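About us

Ulloline is a shared workshop in Trakelville. We are a small group of people who build robots in our free time, and we also help other people to build theirs. The workshop was opened by Waltraud Hagedorn, first in the garage behind her house, and later in the hall on Haberkorn Street, where we still are today. The hall has 62 square meters on the ground floor and a small kitchen, and the rent is shared between the members.

How it started

Waltraud worked for many years as a repair technician for packaging machines. When she stopped working she wanted to understand how a walking machine keeps its balance, and she bought used motors and began. The first machine could stand but it could not walk. It is still on the wall beside the kitchen door, and visitors like to ask for it. After the first winter the garage was too small, because the neighbors came with their own projects and left them there. In August of the next year we carried everything to the hall with a borrowed trailer, and it took two days.

The name Ulloline comes from the first program that Waltraud wrote for the knees of the machine. We kept it, although it has no meaning in any language that we know.

What we build

Most of our members work at home in the evening and come to the workshop for the things that are difficult at home: cutting metal, soldering with good air, and testing where there is enough floor. Our common project has the name Cesimau. It is a series of exercises in which a humanoid robot takes parts from a shelf, holds them and brings them to another place. The exercises sound simple. For a person they are simple. For a robot a large and light part is a serious problem, since the fingers must close enough to hold it and the arm must know that the part reaches much further than the hand.

For this reason we practice with big shapes as well as small ones. We mark the place of the shelf on the floor with tape, so that everybody who comes for testing begins from the same position and we can compare the results in the notebook.
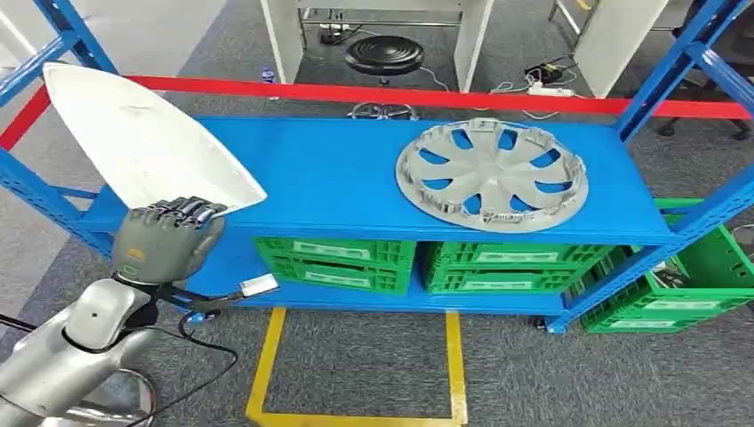

Cesimau at the blue shelf, with a white panel in the hand.

The programs for Cesimau are written by the members together. We do not have one chief programmer. Each person takes one part of the work, for example the wrist or the planning of the path, and explains it to the others on our common evening, which begins at 7 p.m. and ends when the last person is tired. If you take a part and later you have no time for it, please tell us and write down how far you came. We had two bad experiences with half-finished wiring and no notes, and we would not like to have a third one.

How we work

We write everything on paper first. This is a habit from Waltraud and some younger members find it strange, but the notebooks helped us many times. At the moment the log of the common project has 3972 entries, and each entry is one test with the name of the part, the grip that was used and a short remark. The most frequent remark is "again, slower".

We repair before we buy. Motors, bearings and power supplies are taken from old machines when this is possible, and we check them on the test bench before they go into anything that moves. Cables must have a label. The emergency stop is tested at the beginning of every session by the person who has the key that evening, and this rule has no exceptions, also not for Waltraud.

Who can come

You do not need a technical education. Among our members are a baker, a retired teacher of geography, several students and a man who repairs church organs. Children are welcome together with an adult. During tests they stay behind the barrier, and the same is valid for adults who do not operate the robot.

If you are building something at home and you cannot continue, bring it with you, or bring good photos and the wiring plan if it is too heavy. We will look at it together. We cannot promise that we find the mistake on the first evening, but usually we find at least where it is not.

New members come for one month without payment. After this month we talk together, and if both sides are content you receive a shelf place for your project and your own page in the tool list.

Contact

Please write to us before the first visit, because the street door is locked in the evening and the bell cannot be heard when the saw is running. Tell us in a few sentences what you build or what you would like to build. Waltraud reads all the messages herself and answers normally within a few days, in English or in German.

The entrance is from the courtyard. Bicycles can be placed under the roof on the left side. For cars there is unfortunately only the street, and for deliveries please use the wide gate and call us before.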